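About Us

Hi, I'm Saskia Ashby, and I run Cluvero, a small school in Toddale where grown-ups learn to lay a table, pour a decent coffee and serve breakfast to people who aren't awake yet. I started it in my own kitchen with 3 students and a toaster that only did one side. We moved into the old Bolger building on Warkden Street one March, and we've been there ever since (the stairs are steep, sorry, but there's a side door if you ring first).

Most of our students are about to open a guesthouse or have just been hired by a cafe. A few come because their mother-in-law is visiting! Whatever brings you, you'll start with plates and mugs. We use play food for the first lessons, croissants mostly, and you'll set the same breakfast over and over until your hands know where everything goes. It sounds dull and I promise it isn't. People get very competitive about it.

Mārtiņš Eglītis teaches the morning group. He spent 20 years in hotel dining rooms and can carry more saucers than I'd ever let a student try. I take the evenings, and I'm the one who goes on and on about handles. Handle to the right, please, unless your guest is left-handed, and do ask.

Our basic course runs for 5 weeks and we keep the groups small, so there's always room at the table. So far 351 people have finished it, and plenty of them still write to tell me what they're serving (I love this, keep doing it). We buy our plates and mugs in odd colors from closing-down sales, so don't expect a matching set. I like lavender next to turquoise and I won't be talked out of it.

If you'd like to come and see a class, mornings before ten are best. Ring the bell twice.

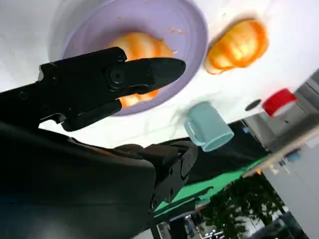 Croissants, a lavender plate and a turquoise mug at Cluvero, Toddale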